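Bathroom and Bench Tips: Is a tidy-up kit worth the money?

Posted March 7, 2019

Skoradari sells the Serkidden as a starter kit for teaching a machine to put things away. You get a pair of hand-held grippers and a subscription at $14 a month, and you do the tidying yourself while it records. The kit is $469. A hairbrush cup from the discount store is a good deal less, so I had my doubts going in.
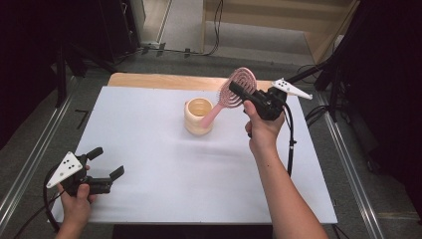
Brush and ribbed cup, right-hand gripper doing the work.

Tip one: use a plain, light-coloured surface and clear everything else off it. The manual wants 100 repeats per task before you upload anything. That's a lot of hairbrush. Do them in short sittings or your trigger hand will cramp.

Tip two: pick a holder with a wide mouth. Narrow tumblers are a misery with jaws this chunky, and the brochure's toothbrush demo should be taken with a grain of salt.

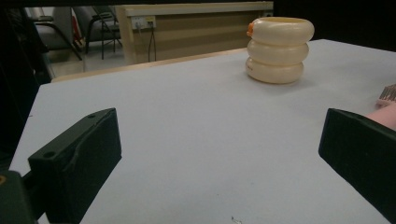

Three-ring cup, seen from between the gripper's fingers.

Tip three: mind the cables. Keep them on the outside of your forearms and away from the cup.

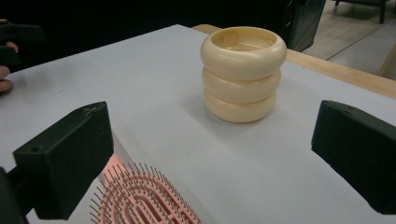 Tip four: don't pay for the Drondach add-on until the basic kit has earned its keep. It's another $163, and the sales page never says which household jobs it covers. I asked twice and got the same brochure back both times.

For now I'd hold off. Skoradari is promising a cheaper bundle in April. If you only want a neat bathroom counter, buy the cup.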